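Kanden table from Flunbridge, 10 months in

Bought this last November to replace the old Eltholm one, which wobbled from day one and got worse. Wanted to wait before reviewing because everything looks good the first week.

Assembly: fine. Legs bolt on, took me 2 hours with a coffee break. Instructions are all drawings, no words, and step 4 is upside down compared to step 3. Watch for that. Get a second person for the flip, it's heavier than it looks online. One bolt hole was tight and I had to lean on it, no damage.

Size: seats four easy, six if you like each other. I measured twice and it still felt big when it went in. Used to it now.

Stability: zero wobble on tile. On the rug a tiny bit. I retightened everything once in spring, haven't touched it since.

Finish: my main worry, pale wood and a family that eats a lot of tomato sauce. So far so good. Wipes down with a damp cloth, soap if it's bad. There is one faint ring near my chair from a hot mug, totally my fault, you have to know it's there. Crayon came off with a little dish soap. Turmeric took 10 minutes of rubbing and some bad language. 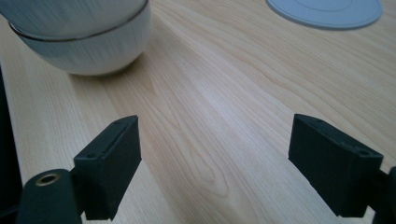 Color is where the shop photos let you down. Online it looks flat beige, almost gray. In real life it's more honey and cream, with fine tan lines all through it and a few darker swirls, even a big loop like a church window. Smooth too, so you do get a soft shine across the middle when there's light overhead. White dishes look nice on it imo. If you want dead matte look elsewhere, the Vass one maybe, I almost bought that but teh legs got in the way of my knees.

Bad stuff: crumbs. You can't see them on pale wood til you put your arm in them. Delivery was late and they only phoned after I phoned. Also the felt pads for the feet are junk, 2 fell off the first month, buy better ones.

Would buy again, probably the longer size. Four stars, lost one for delivery and the pads

Update Thu 10 August: still solid, still no wobble. Ring hasnt gone away.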